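Robot Manipulation Lab
Handout 7: Comparing two grippers, and how far to trust the simulator
Instructor: Guilan Shi
Revised 18 January 2020

Read this before you start the comparison exercise. Bring your notes from Handout 6, particularly the section on contact models, since I will not repeat it.

1. What you are being asked to do

You will compare two parallel grippers on the same set of pick tasks. One is the Seto, which most of you used in December. The other is the Zunia, which has stiffer fingers and a different palm. Both run under the Kazemi controller, and both are available as models in Ternent, our simulator. You will run the tasks in Ternent first and then repeat a small part of them on the bench.

The usual way students write this up is: gripper A scored higher, so gripper A is better. I don't accept that, and I would like you to stop accepting it from papers too. A score belongs to a gripper, a controller, a set of objects, a contact model and whoever tuned the gains. Change any of those and the order can flip. Last term the order flipped when one team changed nothing but the friction value on the fingertips.

2. Thin parts

Most published grasp tests use boxes, cans and mugs. These are easy. A box has two flat faces and plenty of room for error, and nearly any parallel gripper with working motors will get hold of it. If both grippers score close to perfect on boxes, you have learned that your test is too soft.

Thin, flat parts are harder on the hardware and a good deal harder on the simulator. The fingertips close almost all the way, so a small error in finger position becomes a large share of the grip width. Contact patches are tiny. Some solvers let the tips sink into the part, and then you get a beautiful firm grasp that no real finger could produce.

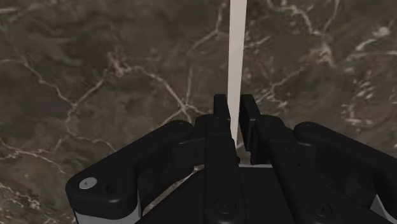 Tapered parts add one more problem. The two faces are not parallel, so closing force has a component along the part, and that component tries to squeeze it out of the grip. On the bench you may see the part creep. In Ternent, with the default settings, you may see nothing at all, or you may see the part shoot away at a silly speed. Neither result tells you much about the gripper. Write down which one you got, and the time step you were using when you got it.

3. What the wrist view is good for

You will look at a lot of wrist camera renders. They are useful for checking alignment: whether the part sits between the tips, whether one finger arrives early, whether the part leans. They are poor evidence of a secure hold. A part can look nicely pinched from that angle and have no contact force on one side. Plot the forces. If the report has pictures and no force plot, I will send it back.

Also, do not train your eye (or your detector) on one background. Ternent will give you any surface you like, and stone and wood textures look convincing enough, but a nice texture has no effect on whether the physics is right. People forget this with surprising ease once the renders get pretty.

4. Procedure

Load the Seto model and set the Kazemi controller to position mode. Run 1,000 simulated grasps with the thin part set. Keep the random seed file.

Repeat with the Zunia, same seeds, same gains. Then retune the gains for the Zunia and run it again. Report both results. The gap between them is often bigger than the gap between the grippers, and it is the number I will look at first.

Halve the time step and repeat one batch for each gripper. If your success rate moves a lot, say so in the first paragraph of the report and don't tuck it away in an appendix.

On the bench, run the same part types by hand placement. Do not move the camera mount between grippers. Record every failure by type: missed, slipped, tilted, dropped during lift. "Other" is allowed, but describe it.

5. Questions I will ask when you present

What did you count as a success, and when did you decide that? If you picked the rule after seeing the results, tell me.

Which gripper had more of your tuning time?

Is there any object where simulation and bench disagree about which gripper wins? If you found none, how hard did you look?

Would you buy either one on the strength of this data? "No" is a perfectly good answer — I would probably give it myself.

6. Handing in

Two files: the report and the raw logs. The logs must include failed runs. Teams that share a bench may share bench data, but each team does its own simulation runs and its own failure labels. Put the Ternent version number on the first page of the report.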